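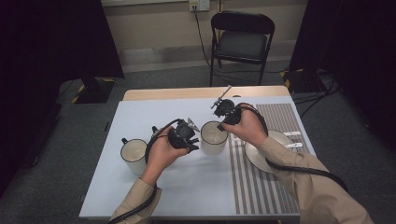 Serpil Yalçınkaya has set the same breakfast table for most of her adult life, and she thinks the trouble usually starts with the cloth. Too many patterns and the dishes get lost. In a small kitchen she would rather put down one pale sheet, leave a strip of the wood showing at the far edge, and add a single striped mat on the right for the plate. White mugs with a thin black rim stand out well enough against that. A black handle helps too, especially early in the morning.

Yalçınkaya ran the tableware floor at Leblanc until it closed, and now advises people setting up a first home. She tells them to buy less. Her own cupboard came from a set of 70 pieces, bought in 2000, and she has given most of it away. Bowls went first, then the saucers. "I never missed the saucers," she says.

Her advice on the surface itself is simple. Get something smooth and plain that wipes down in one pass.

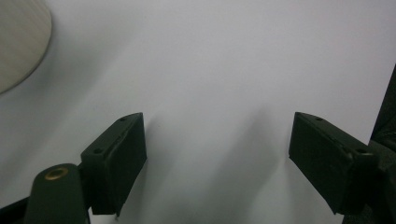

Texture holds crumbs, and so do seams. She keeps a folded cotton towel by the sink and does the table before the dishes, starting at the wall side and working toward the chair.

Muchen Qiu, who sells secondhand dishes at the Merkska market hall, agrees on the plain cloth but not on the mugs. He likes them mixed. Customers come to him with one survivor of a broken set and go home with three strangers to keep it company – he says they look fine together if the rims are close in color. He suggests bringing the old mug along, as white varies more than people expect.

Both of them put the plate down first and the mugs after. Yalçınkaya turns the handles outward. Qiu leaves them however they land.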